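Reading in bed without wrecking your sleep: notes for the Rerkstead talk

Say hello, thank Sumathi Joseph for the tea, then ask who read past midnight last night. (Hands up, me included!)
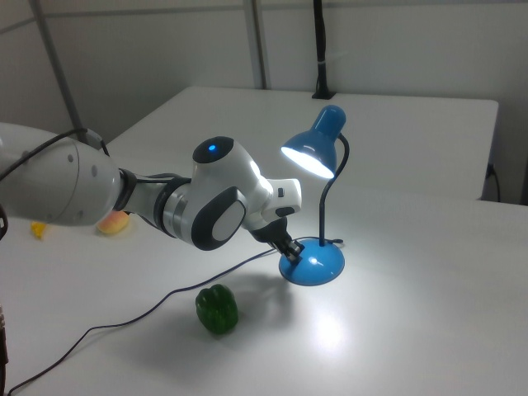

Lamps first

Blue desk lamp slide. I love a desk lamp, but point it at the page and keep it out of your eyes. Mention my 25 watt disaster in Flendovgate, keep it short.

Then the book

Nothing with cliffhangers after ten. I got through 13 chapters of a thriller in October and was useless at work. Pause for groans, then questions.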